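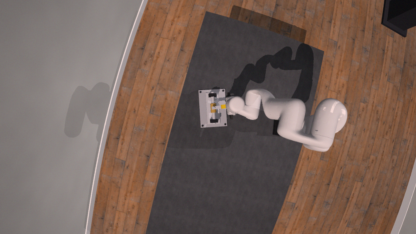 A computer-made robot arm, seen from above, holding a flat gray plate over a dark rug.

How Do You Teach a Robot to Do a Job?

Think about how you learned to tie your shoes. Did somebody hand you a book of instructions? Probably not! A grown-up showed you the loops, maybe held your fingers in the right places, and let you try again and again. Robots can learn that way too, and it is one of the coolest things about them.

The arm in our picture lives inside a computer. It is part of a simulation, a kind of pretend world a bit like a video game. Look for its rounded white parts. They make a zigzag, the way your own arm does when you bend it. At the end is the gripper, which is the robot's version of a hand.

Way 1: Take it by the hand

Some real robot arms can be set so that their joints go loose. Then a person can take hold of the arm and move it wherever it needs to go – down to a cup, up over a box, across to a shelf. All the while, the robot keeps track of how far each joint has bent. Press a button, and it can play the whole trip back by itself!

Way 2: Drive it from far away

You can also steer a robot without touching it. This is called teleoperation (say it: TELL-ee-op-er-AY-shun). "Tele" comes from a Greek word meaning "far off," just like in telephone and television. The driver might use a game controller, a joystick, or a small copy of the arm that the big one follows. Teleoperation works in a simulation too, and if you drop something in there, nothing gets broken.

Meet a robot teacher

Shanti Gautam teaches robots at a workshop called Tanora. She started in September, and her first job was picking up a block and putting it in a tray. Easy, right?

"I was terrible!" she says. "I kept closing the gripper too early. My hands wanted to rush, and the robot copied everything I did, even the wobbles."

Each time a person shows a robot the task from start to finish, it is called a demonstration. Shanti's team recorded 400 of them for the block job. For a harder one, fitting a lid onto a jar, they needed 1452!

Why so many?

If the block always sits in the same spot, playing back one recording might do the trick. But move the block a little to the left, and the gripper closes on air. So the teachers put the block in new places, turn it sideways, and start the arm from different positions. A learning program then looks through all the demonstrations for what they have in common. After plenty of practice, it can often handle a block in a spot it has never seen before.

Try it yourself: Be the robot

You need 2 people, a plastic cup, and a scarf for a blindfold.

Sit the "robot" at a table with the blindfold on. Put the cup within reach. The teacher gently guides the robot's hand to the cup, helps it grab, and moves the cup to a new place. Do this 5 times, putting the cup back at the start each time. Now let the robot try alone!

Did it work? Next, slide the cup over a little and have the robot try again. What changed?

Words to know

Gripper: the part of a robot that grabs and holds things.
Joint: a place where a robot arm can bend or turn.
Simulation: a pretend world made by a computer.
Demonstration: showing a task all the way through so that someone, or something, can learn it.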